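**Ulard, Wednesday.** The shared kitchen at the Trement guest house is open again after six days of work, and guests can cook there from 7 in the morning.

The walls are now painted off-white and the drawers are sorted. Kumudini Selvanayagam, who manages the house, said that many guests had complained about missing plates and knives. The house spent 300 euros on the kitchen, most of it for paint and for tableware from a closing restaurant in Cescombe.

"We kept the white ceramic holder on the wall, it was here before me," she said. "People like it, so we painted carefully near it."

The plates are plain white and round, easy to replace if one gets broken. The table knives are of stainless steel with a fine serrated edge, good enough for bread and tomatoes.

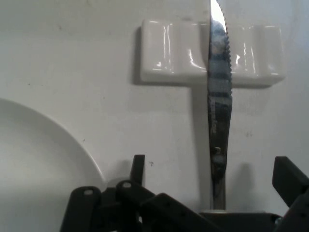 ## Opening hours

The kitchen closes at 10 in the evening. Guests are asked to wash their dishes before they leave. Questions can be sent to Esperanza Escobar at the front desk.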